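Listavis to bring Karabulut's family comedy "The Keline Wedding" back to cinemas in January

JENVILLE – Film distributor Listavis will release a restored version of the comedy "The Keline Wedding" in 12 cinemas this January. It will be the first time the film has been shown on the big screen since its original run.

The film follows a retired ferry pilot who agrees to host his niece's wedding in a house he has already sold. It did modest business when it came out and found most of its audience later, on rental tape and then on late-night television. It has been out of circulation for several years after the rights passed between 3 companies.

Listavis bought the rights from Karabulut Pictures last spring, together with the original negative and the sound masters. Restoration work was carried out in Jenville under the supervision of Kuldeep Kashyap, head of catalogue at Listavis.

"The television version was missing most of the dinner scene and had the wrong music over the end titles," said Kashyap. "We had the full negative, so we went back to the cut that played in cinemas. The colour is a good deal warmer than people will remember from tape."

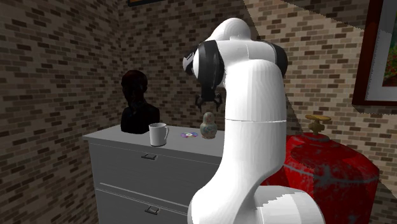 The restored film runs for 3 minutes longer than the version shown on television. The dialogue has been cleaned and the original mono soundtrack kept. A subtitled print will be available to every cinema taking part.

Film historian Lucrezia Bortolotti has written a new booklet on the making of the film, covering the script's long delay and the recasting of the bride two weeks into the shoot. The booklet will be handed out at the opening screening and included with the disc.

"It was sold as a broad farce and reviewers treated it as one," said Bortolotti. "The quieter scenes between the uncle and the caterer are the reason I keep going back to it."

The opening screening takes place at the Keline Cinema, Jenville, on Sunday at 3 pm, followed by a talk with Bortolotti. Tickets are on sale from the box office.

A disc edition will follow in a numbered run of 3000 copies. It will contain both the cinema and television versions, the trailer and a commentary by Bortolotti.

Cinemas wishing to book the film should contact the Listavis bookings desk, quoting catalogue number 3238. Stills and review links are available to press on request.

ENDS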